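Let the Laundry Stay Messy

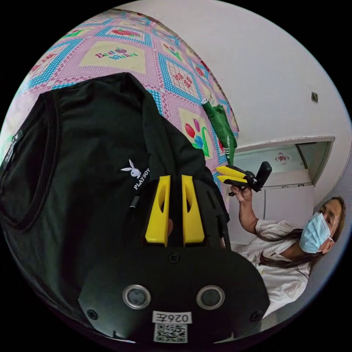 A black T-shirt and the hand-held grippers, with a folded umbrella on the bedsheet behind.

I have been reading papers on robot learning for long enough to have grown fond of their tables, and I mean the furniture. They are nearly always gray, evenly lit and bare except for the one towel the robot is going to fold. So when the Gridemeo write-up went around in May, with its tulip-print bedsheets and its umbrellas, I was probably more pleased than a grown person ought to be.

The idea behind Gridemeo is easy enough to explain. People take hand-held grippers home, do ordinary chores with them, and the recordings are used to train a policy that later runs on a real arm. The team at Idville collected 547 demonstrations of shirt handling this way, in bedrooms and hallways, and set them against some 2000 recorded on a lab bench in Rostach. Both sets trained the same model. When the arm was tried in 4 homes it had never seen, the policy from the smaller, messier set did better in 3 of them.

I know what the objection will be, because I have made it myself at dinner. Four homes is a tiny test, and a shirt is a forgiving thing (a sleeve folded a little crooked is still folded). The bench policy also won the last home quite comfortably, and the authors give that one a single paragraph when I would have happily read two pages. All fair. I would want to see the Talebi benchmark run on both policies before anyone rewrites a grant proposal over this.

Still, I think the result points the right way, and I think our field has been slow to take it seriously. We clean up a recording space out of habit, the same way you tidy before company comes, and every pattern we clear off the bed is one the model will meet later for the first time – usually in front of a visitor. A busy print behind a dark shirt is a hard thing to see past. Better to have it in the training data from the start.

What I would love next is a plain accounting of effort. How long does a person at home take over each demonstration, and how many get thrown out? The paper is quiet on that, and labs deciding between a bench and a bedroom will need to know.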